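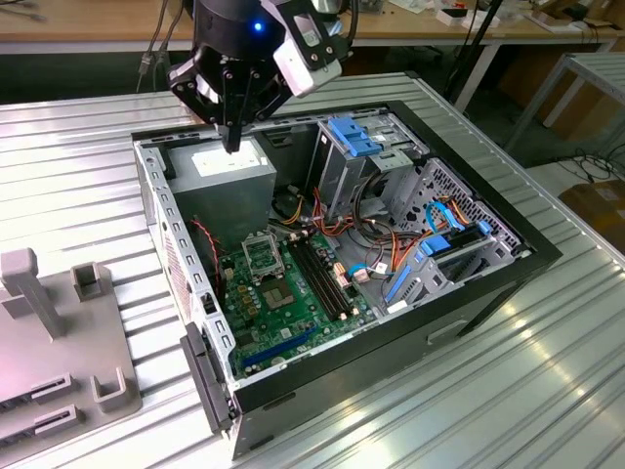
Gripper day at Tollberg — notes from the visit

Typing this up in the train before I forget half of it. Tollberg had their open lab day out at the Rilevton site and I went mostly for one thing: the PC teardown cell. We've been arguing at work for months about what to put on the end of our own arm and I wanted to see somebody else's answer.

Got there late, missed the welcome talk. Coffee fine. Badge printed with my name wrong.

The cell

Smaller than I expected. One black arm, a ribbed aluminum table, a desktop tower on its side with the panel off. Parallel gripper, two narrow fingers, camera bolted right next to it and angled down at the case. Gray printed fixture standing off to the left with U-shaped holders. Dagim Worku runs the cell and does the talking, and he talks fast, so some of this may be off.

The job they're testing on is old office towers. Metal chassis, blue plastic latches on the drive cage, blue rails in the drive bay, cables all over the middle. Orange, red, yellow, black, all going from the power supply across to the drives. Dagim calls that the spaghetti and says it's the part that eats the schedule. He brings the fingers down over the power supply and holds them just above the label, then checks the pose in the camera view before he commits to anything. Slow but I get it.

Which fingers

They've tried 4 sets so far. My notes, in the order he showed them:

Wide flat pads. Great on the drives, hopeless on connectors. Gone after a week.

Soft pads from Datex. Everybody likes these at first. Good grip on plastic, but they pick up dust out of the old cases and then slip. Wiping them between units got old.

Hooked tips, printed in house. Made for the blue latches. They open the latches fine and are bad at everything else.

Narrow straight fingers, Eyvindsson, the ones on the arm when I was there. Not the best at any one job but they get down between the cables and the drive cage. Dagim's pick. Mine too after watching for a while, though I'd want something rougher on the inside faces.

A set of the Eyvindsson ones is 299, the Datex 230. I didn't ask if that was with the adapter plate. Should have.

Somebody asked about a quick changer so you could have the hooks AND the narrow ones. Answer was yes they want it, no it's not there yet, it adds length and the camera would need a new bracket.

Camera on the wrist or overhead

This took up most of my questions. They started with only an overhead view and kept losing the small stuff, the white connectors especialy. Now the wrist camera does the close work. Downside is obvious, when the fingers are deep in the case the camera is too close and sees mostly metal. Shivam Joshi, who writes the control side, has it take its look from higher up, remember it, then go down more or less blind for the last bit. He was pretty open that this fails when a cable gets pushed in the meantime. Cables move. That's the whole problem with cables.

Shiny chassis walls are the other headache. Glare off the metal, and the depth goes to mush on the perforated drive bay. We see the same on our sheet parts so no surprise, but good to hear it from another shop.

Their log had 3,318 grasp attempts in it since June. I asked for the split by finger set and Shivam said he'd mail it. Will chase him.

Controller

Short version, they swapped the original gripper controller for one that reports finger force back faster, and it helped more than any of the finger changes did. Didnt catch the model. The old one was on a shelf and they let me try both on a loose connector. You can feel the difference by hand — the old one closes, waits, then closes a bit more.

For us

Order one set of the narrow fingers. Try grip tape on the inside before buying anything else.

Mount the camera to the side of the wrist like theirs and see what it does to our cable run.

Ask Datex about a harder pad.

Parking at Rilevton is at the back, the sign at the front gate sends you the wrong way.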